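Search this site
Type and hit enter

Clarberg Trail Spikes: one season in

I've run cross country in some form since I was 14, first for school and now for a masters club that takes itself a little too seriously, and I have wrecked a lot of spikes. So when my old pair split at the toe in December, Tegan Fairweather (our fastest over-40, and very smug about it) talked me into the Clarbergs. I've put 60 miles on them now, nearly all grass and mud, plus one awful gravel path I'd rather forget.

Fit

Snug! I went up half a size and I'm glad I did. The heel holds really well, even on the big downhill at Skivonia where I normally slide all over the place. The toe box is roomier than it looks, and my left foot, which is wider than my right and always complains first, hasn't had a single blister. The laces are too long though. I double-knot and still have loops flapping around.

Grip

Great on wet grass, great on soft dirt, pretty good on that sticky clay that builds up under your foot like a second shoe. I swapped in the longer pins for the last race and passed two people on the final climb, which never happens to me. On hard ground they're harsh, and after 400 meters of packed trail I was hunting for the grass at the side.

Drying and cleaning

They come home filthy and they hold water. Roughly a day and a half stuffed with newspaper, longer if you forget to pull the insoles (I always forget). Mud knocks off the outsole fine, but the mesh stains and stays stained. The little wrench they give you is junk, so keep your old one.
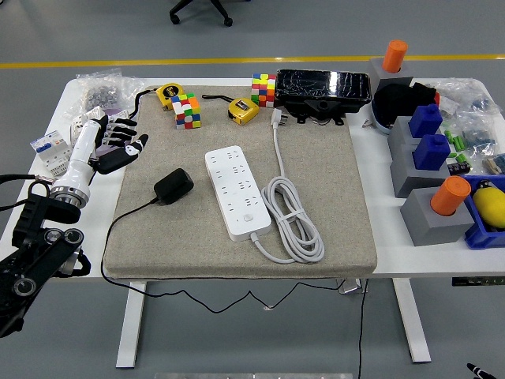 Would I buy them again?

Yes, for races. For training I'd go with something softer, and Vittoria Sartori from my club swears by her Talteros for that. I just wish the Clarbergs came in a color other than that traffic-cone orange. Four stars from me, and I'll be wearing them at the relays if my calf behaves.

14 comments | 37 shares

Contact | © Mud and Miles | Back to top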